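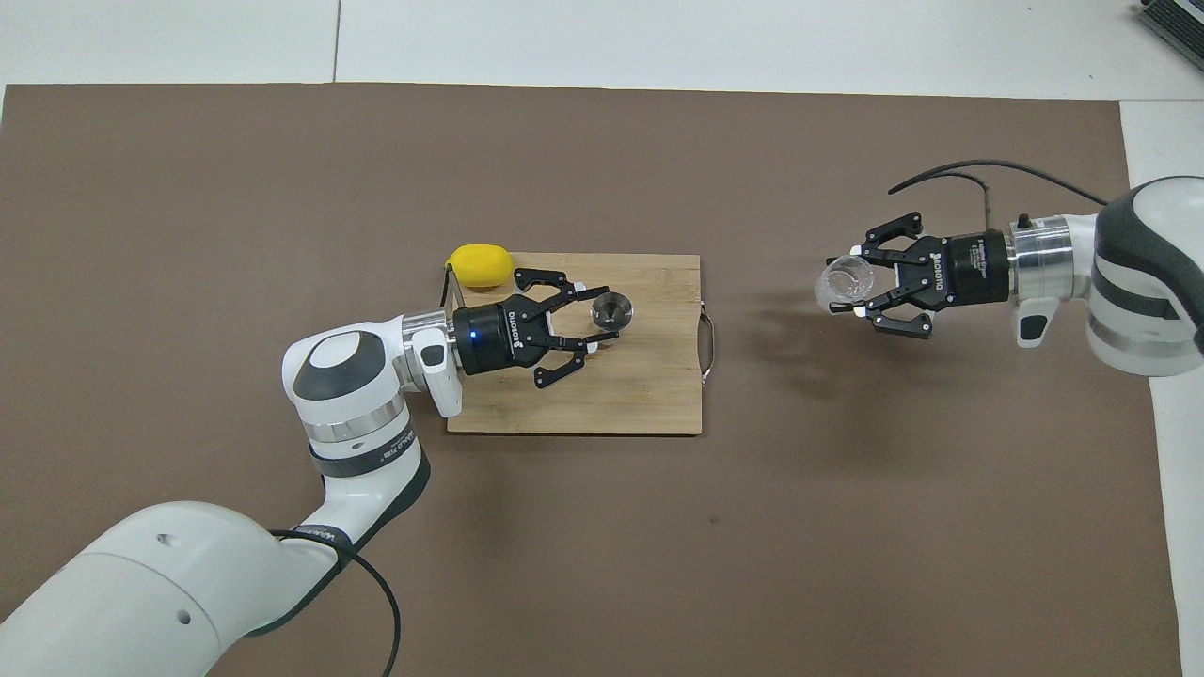
4. Choosing a spot for your Flevik kitchen scale
Now the fun part! Pick a firm, level surface, away from draughts and the hob. A plain, matt covering like the brown one on this white table is lovely to weigh on, so long as it lies flat under all the feet. Press ZERO and wait for the display to settle.

Note: readings over 1,000 g switch to kg. 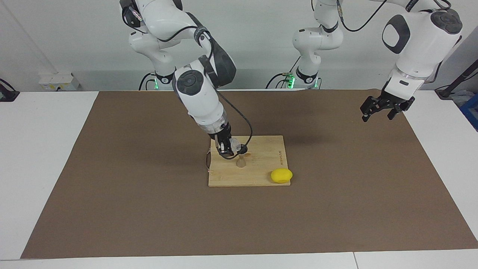 5. Add your bowl, press TARE, and start pouring. Flour, honey, anything you like!

Caution: never load more than 10 kg.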